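Bradent to keep time at Zistthorpe again, and there's a new Katene to go with it

Good news for anybody who has stood on the bank at Zistthorpe in October with cold hands and a flask of tea, trying to work out who was winning. Bradent, the watchmaker from Numton, has signed on as official timekeeper of the Zistthorpe Head of the River for another three seasons, and is marking the occasion with a special version of its much-loved Katene hand-wound watch.

The partnership goes back nearly 10 years now, to the autumn when the old finish clock gave up halfway through the junior fours and Bradent lent a pair of bench timers for the rest of the afternoon. It has been a happy arrangement ever since, and there were plenty of smiles at the boathouse when the new agreement was read out on Thursday evening, along with a very decent spread of sandwiches.

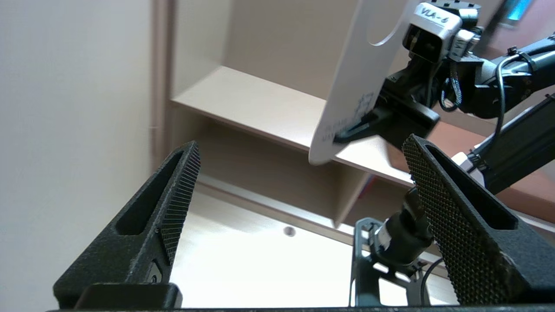 The Katene Regatta, as the new watch is called, keeps the slim steel case that regular readers will know, but it has been given a river-green dial, a pale cream minute track and a small running seconds hand in the shape of an oar blade. The biggest change is one you feel before you see it. Bradent has redrawn the crown so that it can be wound with damp or gloved fingers, and has cut it with a fine diamond pattern, a close cousin of the one on the grip pad of the larger black gripper finger in our photograph, only a good deal smaller. I had a turn of it myself on Thursday and it really is a pleasure to wind, with a soft, even click and no slipping at all. The old crown was handsome enough, but those of us with larger hands did sometimes struggle with it on a chilly morning.

Inside is the same hand-wound movement found in the standard Katene, put together and adjusted in Numton, and visible through a glass back engraved with the outline of the river bend just below Zistthorpe lock. The strap is a stout green canvas with a leather lining, and a second one in plain brown leather comes in the box, which will please anyone who would like to wear the watch to a wedding as well as to the water.

Only 158 will be made, and each will be numbered on the side of the case. Members of the 15 rowing clubs that send crews to Zistthorpe will be able to put their names down first, and whatever remains will then go on general sale through the Numton shop. The price is £1,241, a little more than the ordinary Katene – the engraving and the extra strap account for the difference, we are told – and deliveries should begin in early summer. 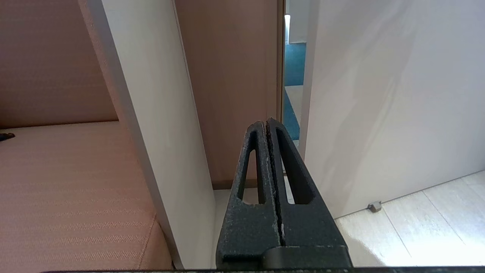

By our watches correspondent
10 February 2024

There is something for the crews too, and I must say this was the part of the evening that got the warmest round of applause. The winning cox in the women's eights and the winning cox in the men's eights will each be given a Katene Regatta on the day, with the name of the boat added to the back of the case while they wait. Bradent's engraver will be setting up a bench in the marquee, beside the cake stall if last year's plan is kept to, and will happily put initials on any Bradent watch brought along, old or new, for a small donation to the juniors' boat fund.

The timing itself will change very little. There will be a clock at the start, another at the finish, and a stopwatch in the umpires' launch in case of trouble. What spectators will notice is a second large dial on the meadow side of the river, so that families picnicking over there no longer have to shout across the water to find out the time of the next race. I for one shall rather miss the shouting!
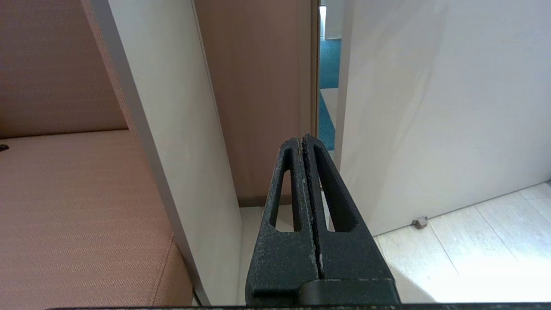 The two dark grey fingers of a gripper, held close together.

The Katene Regatta can be seen at the Bradent shop in Numton during normal opening hours, and a sample will be on show at the Zistthorpe boathouse on open evenings up to Easter. Club members should ask their own secretary for an order form.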